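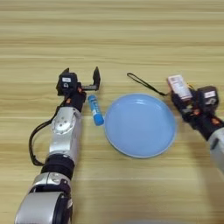
Print this page | E-mail this page

Wavholm two-arm bench kit: acceptance and safety checklist
Inspected by Willy Van Hecke for Pietrzak, 24/03/2020
Unit on 30-day approval from Zesetti

Marks are Pass, Fail or Query. The comments are mine and the supplier is welcome to them.

1. Both arms bolted down to the supplied feet.
Pass. The bolts were in a bag marked "spares". There were no other bolts.

2. Emergency stop within reach of a seated operator.
Fail. Within reach of a seated operator with the arms of a goalkeeper. Lead to be lengthened or button moved.

3. Emergency stop halts both arms.
Pass, tried with each arm moving and then the pair. The left one gives a small sigh.

4. Grippers hold their load when the stop is pressed.
Pass. The right gripper kept hold of the small boxed item. Manual says it will let go. I prefer the arm's version, but one of them needs correcting.

5. Cables clear of moving joints.
Query. The thin black cable on the left arm stands out in a loop beside the forearm. Nothing caught during my checks, but a loop like that is an invitation to a sleeve. Clips, please.

6. Pinch points labelled.
Fail. There is a sheet of warning stickers in the box, still a sheet. Page 17 of the manual shows where they go, in a drawing of a different arm.

7. Speed limited in teaching mode.
Pass. Set to 300 mm a second and stayed there. Somebody has left the limit open to anyone who can find the settings menu, so add a password.

8. Picks up ordinary items without crushing them.
Pass for the glue stick and the box. The glue stick rolls if the jaws come in crooked. Try the plate again with rubber pads fitted; I did not care for the noise.

9. Handles items with straps or cords attached.
Query. The brochure promises "everyday objects", and everyday objects have lanyards. The box can be lifted with its black strap trailing, but the software has no idea the strap exists. Keep the other arm parked while it is being moved.

10. Arms cannot hit each other.
Query. There is a software fence, switched off at delivery. On, it works, and makes both arms so polite that very little gets done. Dromerum had the same complaint in February and were sent an update. We were not.

11. Manual present and in English.
Pass, in the sense that all the words are.

Outcome: not accepted yet. Items 2 and 6 to be put right before anyone but me uses the kit. Items 5, 9 and 10 to be answered in writing. Second visit takes around 2 hours, longer if there are stickers.

W. Van Hecke

Print this page | E-mail this page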